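List: Faltness Household List
Subject: Re: Clearing out by the "one bin a month" method
Date: Tue 9 January
Category: Storage & Clutter / List Archive

> I finished the Alosus course in December and I can't say enough good
> things about it. You fill one bin a month, tape it shut, and if you
> haven't opened it by the end of the next month, the whole bin goes to
> charity without you looking inside. They say the average home has
> 1028 things nobody would miss. I paid 395 for the full set of
> lessons and it was worth every cent. Has anyone else here tried it?

I haven't taken the course, but I read the free chapters and watched the sample lesson, and I have some doubts.

Start with the 1028. Whose homes? Does a pair of socks count as one thing or two? Is a box of paper clips one thing, or 100? I went through the free material twice looking for where the number came from and found a footnote pointing to another page of the same course. That page has the number in bigger type.

Then the "without looking inside" rule. I can see why it sells, as it sounds brave. But somebody at the charity has to look inside, and sort it, and pay to have the bad half hauled off. The thrift store on our side of town has a sign up asking people to stop leaving mixed boxes at the back door. An open lipstick and one glove are no use to them. I'd call that moving the chore down the street.

And one month proves very little. I don't open my Christmas things in March or my canning jars in January. By the Alosus rule I would be buying a new canner every summer. Maybe the later lessons make an exception for seasonal stuff. If so, it should be in the free part, where people are making up their minds.

My own bins are nothing to brag about. They're the ones with no theme, where a perfume bottle or something like it ends up next to a ball.

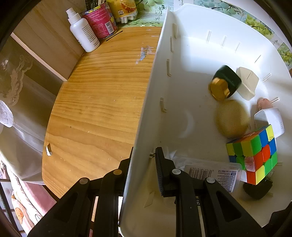

WHAT I'D WANT TO KNOW BEFORE PAYING

1. How many people finish? The sales page says 491 households signed up for the fall round. It doesn't say how many were still at it by the last lesson.

2. What do those homes look like a year later? Right after a clear-out everyone is happy. I was happy after the Siso folding system too, for a few weeks, and then I had the same drawers with neater corners.

3. Is there a refund, and does it cover the whole 395 or only the lessons you haven't opened?

4. Who is Zariņš? The name is on every page as the "method founder" and I can't find a word about what he or she did before.

If you've really kept the closets clear, good for you, and I mean it. I'd like to hear from you again in the summer. But I suspect what did the work was setting aside a Saturday every month, and you can do that for free. A library book and a marker pen got me through the hall closet, and I looked at every single thing on the way out. Two of them I'd been hunting for since we moved.

If anybody has the refund terms in writing, please post them to the list. A screenshot won't come through, so type them out.

Recent in this category:
Re: Vacuum bags for quilts, do they hold?
Labels that peel off in a cold garage
Siso folding, second try
Re: What the thrift store won't take

Faltness Household List | Contact the list owner | Messages are copyright of their authors | Back to top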